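Release height and wrist view for a ball-into-tube task in our simulated cell

Posted by Helju Lill
Community help – Cell setup – Simulation

Our training center maintains a simulated cell, registered under the name Skunholm, in which one arm with a two-finger gripper places tennis balls into an upright clear tube. The cell is used to prepare operators before they are given access to the physical line. I am responsible for its settings and would be grateful for advice on two of them.

The task requires the third ball to be placed on top of two that are already in the tube. The arm carries the ball toward the tube at a travel height of 60 mm above the rim, lowers it, and opens the fingers. Over 82 attempts, 15 ended with the ball striking the rim and coming to rest on the table. The grasp itself appears sound, and we have recorded no ball lost during the carry.

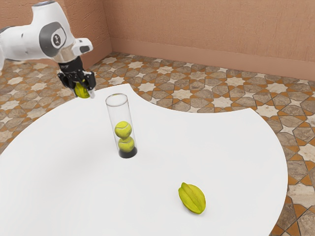
The third ball in the gripper, with two balls already in the tube.

The first matter is whether the release point should be defined from the rim of the tube or from the top of the upper ball. Our written procedure, which was prepared in December for a shorter tube, uses the rim. The second matter concerns the close view. Operators are asked to confirm alignment from it before release, and several have reported that they cannot judge the center of the tube when a ball is near the lens. The seam and the felt are very clear to them, but the tube beyond is pale against a pale table, and its walls are difficult to tell from the surface.
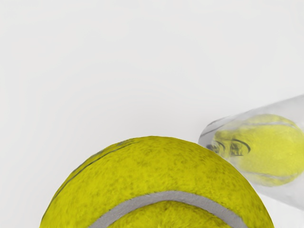 Answers

Tristent

The release point should be defined from the rim. The upper ball is not a reliable reference, for its height changes with the number of balls loaded, and a procedure written for the third ball will then be wrong for the second. Please proceed in the following order.

Confirm that the tool center point lies midway between the finger pads with the fingers closed on a ball. If it was set with the fingers empty, repeat the measurement. An offset of a few millimeters is enough to produce the rim strikes you describe, and it will usually send the ball to the same side each time. I would therefore ask you to review the failed attempts and note the side on which the ball came to rest.

Move the gripper over the center of the tube before any downward motion begins. Travel and descent should be separate moves, with a full stop between them. Many cells blend the two in order to save time, and the ball then reaches the rim while it is still moving sideways.

Lower the ball until its widest part is level with the rim, provided that the fingertips clear the outside of the tube or have room within it. Where they do not, release with the lower part of the ball already inside the opening. Open the fingers slowly and by equal amounts. A fast opening can push the ball if one pad leaves before the other.

After a failed attempt, return the arm to its waiting position with the fingers open and record the position of the loose ball before the cell is reset.

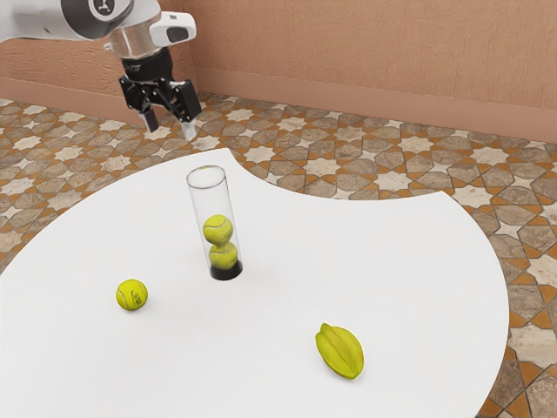
The record should also state whether the tube has moved from its starting place. In simulation it is common to give the tube too little mass, so that a light touch from the ball shifts it and every later attempt in the same run begins from a wrong position. Resetting the ball alone does not correct this. Please reset the whole layout, including any objects on the table that are not part of the task.

With regard to the close view, I would not ask operators to confirm alignment from it alone. It is suited to checking the grasp. Alignment is better judged from the wider view, and the close view may be kept as a second check.

Yadav

We had the same complaint about the tube being hard to see. We made the table a darker gray and it went away. The lighting may also need adjustment.

Venudine

I agree with the greater part of the first reply – in particular the separate moves – but would add one point on the contact settings. Please review the friction value between the ball and the finger pads. If it is set very high, the ball may cling to one pad as the fingers open and be carried sideways before it falls. We lowered ours in small steps, running the full set of attempts after each change, and kept the lowest value at which no ball slipped during the carry.

I would not recommend changing the table color unless the physical line is changed as well. Operators who train against a dark surface will meet the original difficulty again when they move to the real cell. A colored band at the rim, applied in both places, would serve the purpose better.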